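Speaker notes: The Wall Behind the Sink
Sastville home evening, 30 minutes with questions

Opening

Thank Leokadia Sikora for the invitation. Say up front that I was asked to speak on small washrooms and winter decorating, and that I have doubts about the second half of that.

Ask who has changed a wall for the season. Wait for hands. Ask who changed it back.

The claim I keep hearing

Every December I read that a themed wall makes a small room "feel bigger." I have never seen anyone measure this. Jerome Magbanua pulled 2,059 comments from the Primer reader pages for me and we went looking for people who said their room felt bigger afterward. We found 2. Plenty said it felt cheerful, and I'll accept cheerful. Bigger, no.

(Pause. Somebody will object. Let them, then move on.)

Pattern next to a sink

My worry is mostly practical. Splashes, toothpaste, soap. The samples in the store hang on a dry board under good lights, and then you take the roll home and put it beside a faucet. Hoekstra, who did my own walls, told me it would be fine if I wiped it often. I asked how often. He changed the subject.

Then there's everything we hang in front of the pattern. You pay for birds and you end up with half a bird. Show the slide and let people look before talking.

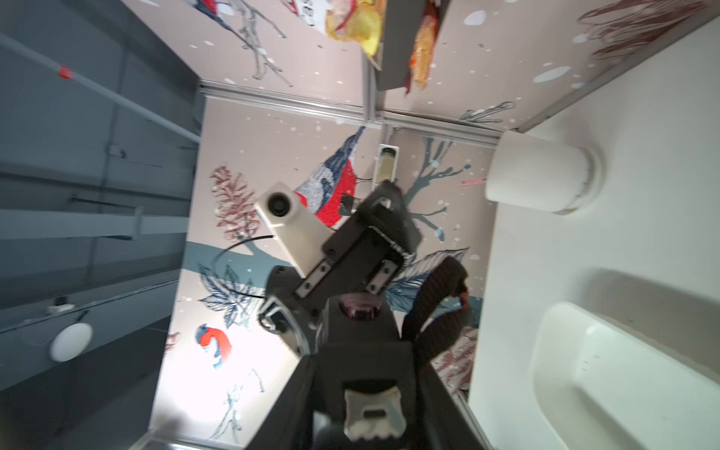
What I'd point to on the slide

Bullfinches, pine cones, snow dots on a pale beige-pink ground. I like it more than I expected to. The color is soft enough to live with in July, though I'd want to hear from someone who has tried.

The bottle in its white wall holder: good, it leaves the counter alone. I'm less sure about the gray shelf. It has snack packages on it. A shelf over a counter will collect whatever people are carrying when they walk in, and no wallpaper is going to fix that.

Mention the metal trim at the corner. Stitley's catalog calls corner strips "invisible." I can see this one fine from the back of a room.

Money

The quote I got for a full redo was 2,000, before anyone touched the plumbing. For that I could buy a lot of hooks. Don't get stuck here — last time this turned into a fight over plumbers.

What I would do

Paper one wall and live with it through a winter. Put up the holders before picking the pattern, so you know which part of the wall you'll really see. Keep a leftover piece of the roll in a drawer for patches.

Questions

If asked about peel-and-stick: I've had one sheet stay up and one come down, same wall. Draw no conclusions.

If asked whether birds are "over": don't know, don't care.

Hand back to Leokadia. Remind people the coffee is in the hall.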